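4. How people describe wood in everyday words

4.1 Background to the word study

When we began collecting words for wooden surfaces, we expected the work to be short. Most of us have lived with wooden tables all our lives, have eaten at them and done homework at them, and we supposed that the words people use for them would be few and fairly settled. The word lists gathered in Wodley and Prarko soon showed us otherwise. Across both towns we collected 1,072 written answers, and these contained 271 different words or short phrases for color alone, before we had even started on grain, shine or age.

We should say a little about how the answers were gathered, as it bears on what follows. Each person was handed a set of 15 small wood samples, one after another, and was asked to write down whatever came to mind, in any order and at any length. We gave no list of suggested words. In the Wodley sessions the samples were passed around a large shared table, and we noticed quite early that neighbors were peeking at each other's sheets (a very human thing to do, and we did not have the heart to scold anyone for it). In Prarko we therefore seated people separately, and the two sets of answers are kept apart in all the tables of Section 3.

4.2 Food words and color

By far the largest family of color words came from the kitchen. Honey was the clear favorite for the pale and middle samples, followed by toast, butter, caramel, biscuit and tea. Many people joined two of these together, or added a small correction, such as "honey but older" or "tea with too much milk." We are fond of these corrections and have kept them whole in the Sartori word list, where an earlier method would have trimmed them down to the main noun. Trimming them loses a good deal. A person who writes "honey but older" has looked at the sample twice, and the second look is exactly the thing we want to study.

Plain color names were less common than we had guessed. Brown was used freely for the dark samples, but for the light ones people seemed to feel that brown was wrong and yellow was worse, and so they reached for tan, beige, sand or straw. Orange came up mostly as a complaint. Several of the older participants in Prarko used it for varnished furniture they remembered disliking, and it may be that the word carries a memory of a certain decade along with the color itself.

4.3 Grain as movement

Words for grain behaved quite differently. Here the kitchen nearly disappeared and the outdoors took its place – rivers, sand, hair in the wind, rain on a window. Nearly all of these are things that move, although the samples, of course, lay perfectly still in the hand. Straight grain was often called calm or quiet, while curved grain was said to run, sweep, bend or swirl. People were also inclined to give the grain a direction, as though it had started somewhere and was on its way to somewhere else, and they would turn a sample in their fingers until the lines ran the way they preferred.

This habit of turning made our coding harder than it needed to be. Two coders worked through every grain answer separately, and where they disagreed it was nearly always over direction. We settled on recording only whether a direction was named at all. The Pronidora guide, which we used for the shine and texture words, has no heading for movement, and we have added one. Light and dark patches caused similar trouble, as a shadow lying over a surface can easily be written down as part of its color. Figure 7 shows light wooden tabletops with visible grain.
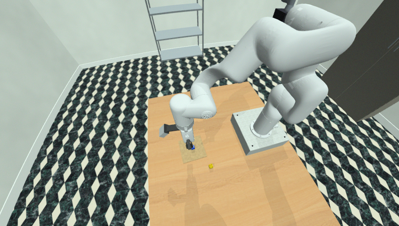
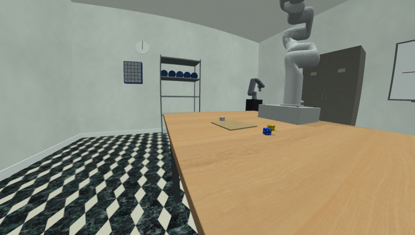
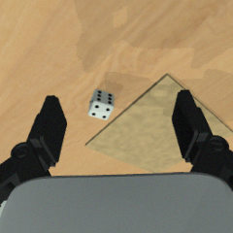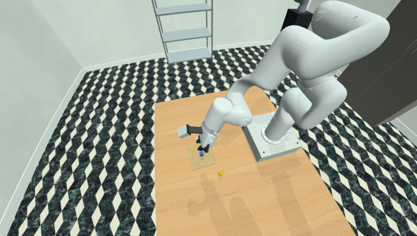
Figure 7. Light wooden tabletops in computer-rendered views. The third view looks down on the surface, with a brownish shadow over the upper center and upper right.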